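Prasora opens its doors, shows robot practice on screen

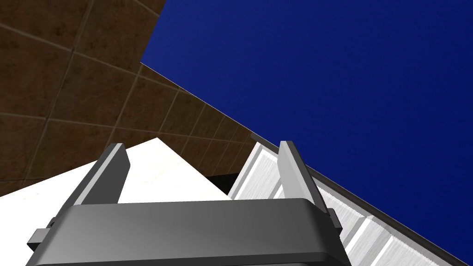 Simulator first, hardware later

MOSTHORPE, November 2, 2021 - Full house at Prasora's open day in Mosthorpe. 50 visitors signed in before lunch, most of them from local shops and the technical college, a few parents with kids too.

Main draw was the simulator. Visitors got to steer a computer-made robot gripper around a rendered room, brown tile on one wall, a big plane of deep blue next to it, white shapes up close. View is from just behind the wrist, fingers open. Takes some getting used to.

"People want to grab something right away," said Märta Forsberg, who ran the morning session. "We make them look first. Where are the fingers pointing, how wide is the gap. Then move."

Each turn lasted 12 minutes. Line went out the door by eleven.

Edvin Rustad, engineer, told the crowd that the team has logged 1,310 practice runs in the program, called Viko, since June. Plenty of those were failures and they keep them all, he said. Asked when a real arm would be doing the same jobs, he would not give a date.

Huệ Từ from the college brought 13 students. One of them, Ivar Björklund, went twice. "Hard to judge how far away stuff is," he said. "You think your there and your not."

Not everybody was sold. Muthoni Mfinanga, who owns a packing business on the Kvam road, said she liked the demo but wanted to hear prices. She didn't get any. "Nice to look at. I've got orders going out tomorow and I need to know what it costs me."

Prasora says a price list is coming, no word on when. A second open day is planned, with evening hours this time for people who cant get off work. Sign-up sheet is at the front desk. Parking behind the building, not on the street, the neighbors have complained.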